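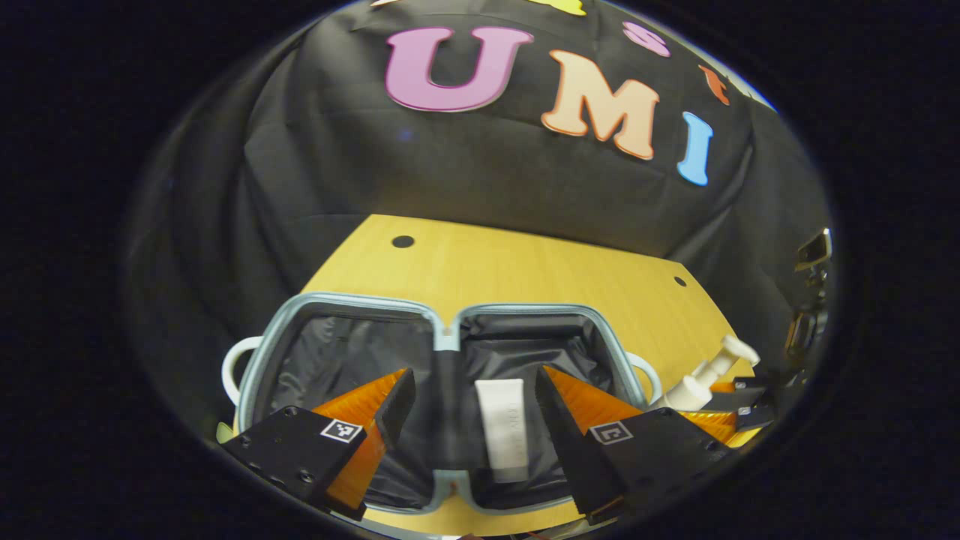

Packing Practice, Unit 3
Soft Cases and Toiletry Kits
Course notes, Aswood site, July 2024
Notes by Kamol Srithong

3.1 Scope

This unit covers zippered cases with a fabric lining and more than one compartment. Rigid boxes and roll-up organizers are covered in Unit 4. Read the Unit 2 notes on container volume first.

3.2 Terms

Rim: the edge that carries the zipper. On a two-compartment case it may follow a double-lobed outline.
Divider: the panel or strap between compartments.
Lining: the inner fabric. It wrinkles when a compartment is empty and takes up usable depth.
Handle: measured separately from the case body. Loop handles extend past the rim and must be included in shelf width.

3.3 Loading order

Open the case fully and lay it on a level surface. Press the lining into the corners of both compartments. Place the tallest item first, then fill the space beside it. A squeeze tube may stand upright if its top sits below the rim line when the case is closed. If it does not, lay it flat along the outer wall, cap toward the handle.

Heavy items are split between compartments. A case loaded on one side only will tip when lifted by a single handle. Keep the divider free of the zipper path.

3.4 Tubes

Treat a part-used tube as full size for planning purposes. Fold the crimped end once at most. Repeated folding weakens the seam, and leaks at the seam are harder to find than leaks at the cap. Check that the cap is tight before packing and again before closing the zipper.

3.5 Closing

Hold the rim with one hand, close to the slider. Work from one end to the other without pulling the two edges together by force. If the slider stops, open it 2 inches and check for trapped lining.

3.6 Exercise

Pack one case for a two-night stay. Record the item order, any item moved after the first attempt, and the closed depth. Repeat with the compartments swapped. Hand in both records to Hendrik Lekota. Maximum 40 points.

Unit 4 notes will be posted in September.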